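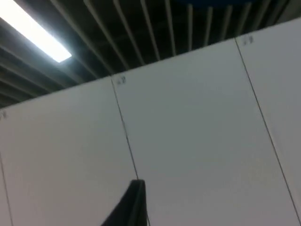

Numbering a run of plain cabinet or locker fronts

Where a row of fronts is identical and carries no handles, the number is the only thing that tells one compartment from the next. The method below is for small dark numerals on a smooth, pale surface, set at the top left corner of each front. It suits rub-down transfers and cut vinyl. Engraved plates need a different fixing and are not covered.

What you need

Rub-down or vinyl numerals, one set per front, plus a few spare 1s and 4s
A piece of stiff card for the template
Low-tack masking tape
Soft pencil and steel rule
Lint-free cloth, mild detergent, clean water
A burnisher, or the back of a teaspoon

Before you start

Draw the run on paper and write a number in every position. Number from left to right as seen by a person facing the fronts. If the run turns a corner, carry on in the same direction. If there are two tiers, decide now whether the numbers go down each column or along each row, and keep to that through the whole building. At Windville we had one room done each way, and the key register had to be rewritten up to number 274.

Check the gaps between fronts. They should be even from top to bottom. A front that has dropped on its fixings will make a correctly placed number look crooked, so adjust it first and number it afterwards.

Cleaning

Wash the top left area of each front with detergent and water, rinse, and dry with the cloth. Do not use furniture polish. It leaves a film, and the transfers will lift at the edges within weeks. New fronts often have a trace of release agent on them -- wash these twice.

Making the template

Cut the card to a right angle. From the corner, measure the margin from the left edge and the margin from the top edge, and mark where they meet. Cut a window with its top left corner on this mark. The window should be wide enough for the longest number in the run, so a three-figure number sets the size even if most have two. All numbers align left within the window.

Applying the numerals

1. Hold the template against the top and left edges of the front. Tape it down.
2. Place the first numeral against the left side of the window, with its foot on the lower edge.
3. Burnish from the centre outwards with light strokes. Peel the backing slowly, at a low angle.
4. Place the second numeral with the same foot line. Judge the spacing by eye; a 1 needs to sit slightly closer than other figures.
5. Remove the template and move to the next front.

Work along the whole run in order. Skipping ahead is the usual cause of a repeated number.

Correcting a mistake

Press masking tape over the wrong numeral and pull it away sharply. Vinyl may need warming with a hairdryer first. Wash the spot again before replacing it.

Afterwards

Leave the fronts unwiped overnight. Then walk the run with the paper plan and tick off each number against its position. File the plan with the keys.

Template drawing and notes: Tahira Marwat. Revised September.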